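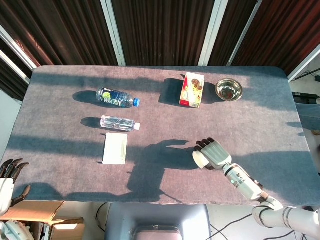 Rohani Pasaribuからは、手首の再校正を毎朝やるのは構わないが、毎朝違う値が出るものを校正と呼ぶのはやめてほしい、との発言があった。議事録上は当面「朝の儀式」と表記する。異議なし。

双腕機「Favau」保守定例 議事録(4月)
出席:Pasaribu、Horrocks、ほか保守担当
欠席:Pfeiffer(前回に続き、連絡は会議終了後に届いた)

1.前回の宿題
右手親指の遊びについて。Horrocksが腱の張りを調整し、開閉試験を2,000回実施した。うち把持判定の成功は998回。半分に届かないことを「ほぼ半分」と報告書に書いた件は、書いた本人が訂正する。

2.日照の影響
卓上に日が差す時間帯に、影の縁を物体の端と取り違える例が続いている。ログ上の誤検出は累計2,637件で、大半が午前に集中。自分の手の影をつかみに行った記録も含まれる。
Horrocks案:露光を固定し、影のマスク処理を入れる。
Pasaribu案:カーテンを閉める。
費用比較の結果、後者を先に試すことになった。前者も検討は続ける。見積書がもう来てしまったため。

3.卓上の配置
透明なボトルは横倒しのまま認識試験に使う。立てた状態の試験は次回以降。金属のボウルは反射がきついが、現場で使う以上は外さない。フェルトの敷布は替えない。前回替えたとき、高さの基準を取り直すのに丸一日かかった。

4.ケーブル
床の黒いケーブルを右側の壁沿いにまとめる。担当は前回「次回までに決める」とした。今回決まらず、Horrocksとする(本人は席を外していた)。戻ってから了承を得た。

5.部品
Flutance製の関節カバーは納期9週。Britanceの互換品なら早いが、ねじ穴が合うかどうかは先方も知らないらしい。1個だけ取り寄せて現物で確認する。

6.決定事項
・朝の儀式は継続。値は必ず記入し、前日の値を写さないこと
・午前の試験はカーテンを閉めて行う。開けたときは時刻をログに残す
・親指の腱は次の試験前に張り直す(Horrocks)
・互換カバーの発注(Pasaribu)

次回は午後3時開始。午前は機械の調子が悪いため。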